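Big Letters, Cheap Cloth

We use cookies to give you the best experience. Accept all | Manage settings

The backdrop took one evening. Black fabric, a handful of clips, cut-out letters.

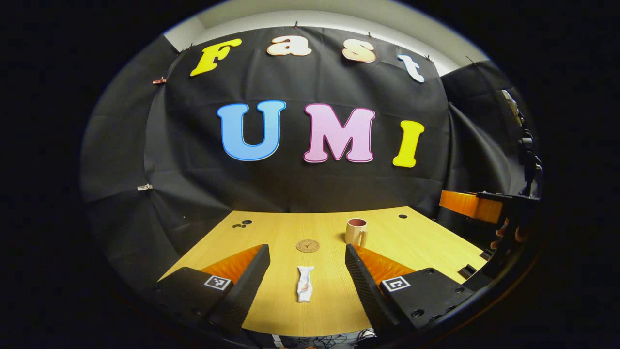

Yamuna Chacko has dressed stalls and back rooms all over Natby and she starts with black every time. Pastels jump off it — yellow, pink, light blue. Outline each letter in a darker shade of its own color and it reads from the door.

Clips, she says, not tape. Tape lets go by Wednesday. Small ones along the top edge, a couple more down the side where the cloth folds round.

Creases? She used to iron. Now she hangs it the night before and leaves it be, mostly they drop out. Mostly. Budget for her last one in Skedby was $150, and she came in under, wich she'll mention twice.

Short word on top, in an arc. Big word underneath, straight. Cut the big one first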